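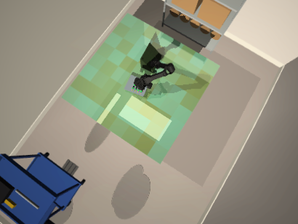
Learning Danish at my age, month five

OK quick one tonight, I have to be up early and the dishwasher is making the noise again.

So. Danish. Still going. I skipped the August update because I had nothing to report except that I was bad at it, and now it's September and I'm still bad at it but in a more interesting way.

Where I'm at: I can read. Kind of. Kids' books, the back of a cereal box, the simpler news stories if they're about weather or a cow on a road. Reading was never the problem. Written Danish looks like somebody spilled English and German on the same page and you can squint your way through most of it. Then a person opens their mouth and the whole thing is gone. Half the letters just don't get said. The d's go soft, the ends of words fall off, and what's left is one long vowel with a bump in the middle.

My teacher is Kaj Bundgaard, evening class, back room at the library. Very patient man. He had us do the word for "street" (gade) for most of an hour last week. The d in the middle is sort of an L and sort of a th and you do it with your tongue parked behind your bottom teeth. I got it once. Once! He pointed at me and said "yes, there" and I have not been able to make the sound since.

Numbers. I have to talk about the numbers becuase I've been complaining about them to everyone at work and they've stopped coming to my desk. Up to 49 it's fine, a bit backwards, you say nine-and-forty, whatever, German does that too. Then you hit 50 and it's halvtreds. Which is short for a longer word that means half-third times twenty. Two and a half twenties. So 50. And it goes on like that, 70 is half-fourth times twenty, 90 is half-fifth. Kaj says no Dane thinks about this, they just learn the word, and we should just learn the word. I can't just learn the word. I see the little twenties every time.

Then a hundred is just hundrede and you're back on dry land.

What I'm using, people keep asking in the comments:

Flashcards on the Wumine app. It's fine. Ugly, but it works without a signal and I do it on the bus. I'm at 3,000 cards, which sounds like a lot until you notice how many of them are the same noun with a different ending. I turned off the streak thing. The streak thing was making me do cards in bed at 11:58 pm with one eye open and I wasn't retaining anything.

Grammar book, the old Damgaard one with the green cover. Bought used. Previous owner did every excercise in pen up to chapter 5 and then quit, and I have to say I understand that person. Chapter 5 is word order in subordinate clauses. Where does the "ikke" go. It moves! In a main clause it's after the verb and in a subordinate clause it hops in front. I have the rule on a sticky note on the bathroom mirror. Still get it wrong.

Podcasts. I tried the Prikico learner ones, slow speech, very clear, and they were great for my confidence and useless for anything else. Real people don't talk like that. So now I do 2 episodes of something normal per week, no transcript first time, transcript second time. First time I catch maybe the names and the word "faktisk." Second time I get annoyed at how many words I actually knew. Written down, I knew nearly all of them.

TV — subtitles in Danish, not English. Made that switch over the summer and it's the one thing I'd push on anybody. English subtitles and you're just watching a show.

Things I've stopped doing: writing a diary in Danish. Lasted nine days. I ate bread, I went to work, it rained. I only had vocabulary for a very dull life and it was getting me down.

The why. My grandmother's side came from Jutland and there's a shoebox of letters that went to my aunt and then to me. Nobody in the family can read them. I figured I'd learn enough to get through the box. What I hadn't figured on was the handwriting, which is a separate problem, and also the spelling, which is older than the spelling reform, so all the nouns have capitals and there's aa where my book has å. I got through one page in July. It was about a fence. A neighbor had moved a fence or was going to move it, and she was very much against it. Took me three evenings. I loved it, I read it to my sister on the phone and she said "so who won, about the fence," and I don't know yet, page two has water damage along one side.

Kaj has offered to look at page two. I'm holding off. Want another go first.

Next class we're supposed to bring an object and talk about it for two minutes. I'm thinking the Sodex coffee grinder, because I know the words for loud, old, and broken. If anyone knows a natural way to say "it only works if you hold the lid down" please leave it in the comments, everything I come up with sounds like a threat.

Right, dishwasher's stopped. There's water on the floor. Bed after this.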